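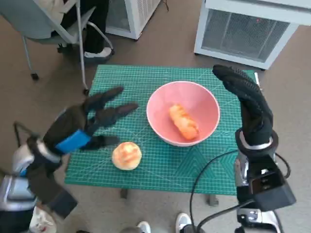

What is a work surface?

It is any flat place kept at a steady height where things are put down, dealt with and taken away again. The third part is the one most often left out, and it takes up a good deal of this chapter.

Chapter 2
Surfaces and What Gathers on Them

In Chapter 1 we measured the room and drew it to scale, and some of you discovered that your room had five walls. We now move to what stands in it. Students who come to the Skilis certificate from catering tend to think they can skip this chapter, and students who come to it from offices tend to think it is about desks. Both are asked to stay.

By the end of the chapter you should be able to choose a surface for a task, protect it, divide it into areas and clear it without simply moving everything to the next surface along. You will need your room plan, a tape measure, a small table, a mat, a bowl and a couple of bread rolls. Stale rolls will do. The exercises make no use of the flavour.

2.1 Height, depth and reach

A table is usually bought for its top and regretted for its height. For light work done standing, the top should come a little below the bent elbow. For seated work it should clear the knees, including the knees of whoever uses it after you. Depth matters less than people suppose. On a top 600 mm deep, most adults can reach the far edge without leaning. On one 1000 mm deep, the back strip becomes a museum, and the exhibits are mostly pens and chargers.

Small tables are underrated. They get cleared more often for the plain reason that they fill up sooner, and they can be carried to the work. Their weakness is the edge. On a small table everything is near one, and a bread roll, being round underneath, takes an interest in edges.
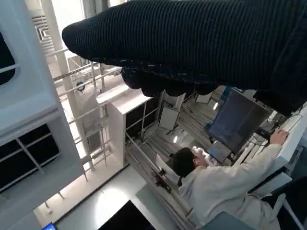 A good rule is to leave a hand's width of bare surface all the way round. When I taught the evening course at Lurkow we marked this strip in chalk, and for a fortnight the tables looked like small tennis courts. After that we wiped the chalk off and people kept to the lines anyway, apart from one group who had been using them to play a game with bottle tops.

2.2 Mats, bowls and other borders

A mat does two jobs. It guards the top beneath it, and it tells everyone where the work is. A printed grid helps with the second, as it gives you something to line things up against and something to refer to in your notes. Cutting mats of the craft sort are very good for practice in laying out. They should not then be used for slicing anything you mean to eat, however convenient it looks at lunchtime.

A bowl is a border with sides. Put a roll in a bowl and it has an address; put it next to the bowl and it is only in the neighbourhood. In the exercises we use the words "in", "on" and "beside" quite strictly, and you may find this fussy until you have had to follow somebody else's instructions for laying up a tray. The Böttcher layout sheet at the back of the book has a column for each word. Please do not add a column for "sort of".
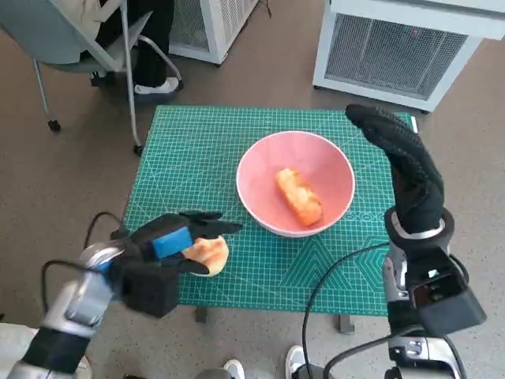 Should the bowl go down before the food or after it?

The bowl goes down first, in its final place, and the food is brought to it. A full bowl that has to be shifted is heavier and harder to grip, and its contents may roll.

Work in the order you will need the finished things, back of the table to front. Set down, let go, take the hand away, and only then look for the next item. Beginners look for the next item first, and this accounts for a surprising amount of floor sweeping.

2.3 Soft things

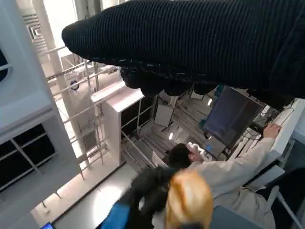
Fabric is harder to keep in order than crockery because it has no shape of its own to put back. A plate left on a table is still a plate, but a cardigan left on a table is a heap, and a heap attracts company. You can see the start of one in the foreground, where a crumpled black piece of fabric and something bright blue have settled against a mass of golden-orange hair much like a wig. Sort a pile of that kind by how each thing should be kept, and leave colour out of it. Fold what can be folded. Anything with hair goes on a stand or into its own bag, well away from ribbed knitwear, which collects every stray fibre going and gives none of them back.

For the first exercise, turn to sheet 1302 in the Bonisus workbook. Lay your mat square to the front edge of the table, leave the strip described in 2.1, and place the bowl before you unwrap the rolls.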